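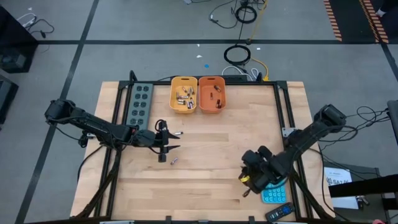

1/ Fio sobre pilhas recarregáveis e a conta que a Tetby imprimiu na caixa: "poupe 720 euros". Comprei um conjunto em abril e continuo à procura dos 720 euros.

2/ A conta supõe que uma casa gasta pilhas como uma discoteca. Na minha há dois comandos, um relógio de cozinha e uma balança que só acordo depois do Natal. O relógio leva uma pilha normal e esquece-se dela.

3/ Depois há o carregador. Vendido à parte, claro. 30 euros na Zallness, e o cabo é de um tipo que já não tenho em casa. 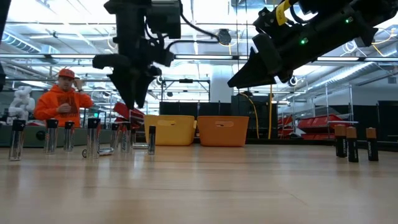
4/ Perguntei à Tetby em quantos anos se chega à tal poupança. Responderam ao fim de 14 dias com um link para a página onde eu tinha lido a promessa. Obrigadinho.

5/ Não estou a dizer que são má ideia. Para quem tem crianças e brinquedos com luzes, acredito que compense. O que me irrita é o "para todos", sempre em letra grande, com o asterisco lá em baixo a falar de "utilização intensiva".

6/ E a reciclagem? A Gashi tem um pilhão à entrada da loja com um autocolante a dizer que tudo ganha nova vida. Que vida, onde, feita por quem? A senhora da caixa não sabia e a culpa não é dela.
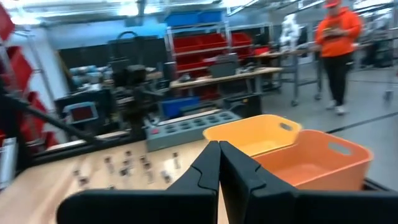
Escrevi também à Rernent, que aparece no autocolante como parceira da recolha. Mandaram um PDF muito verde, com folhas de árvore e nenhuma percentagem.

7/ Vou continuar a levar as gastas ao pilhão, que no lixo comum não as ponho. Mas se alguém tiver números a sério sobre o que acontece depois, deixe aqui. Com fonte, por favor. "O meu cunhado trabalha nisso" não conta.

8/ Já me estão a perguntar pelo modelo do carregador. É o de 2 ranhuras. Não recomendo nem deixo de recomendar, perguntem-me daqui a uns anos.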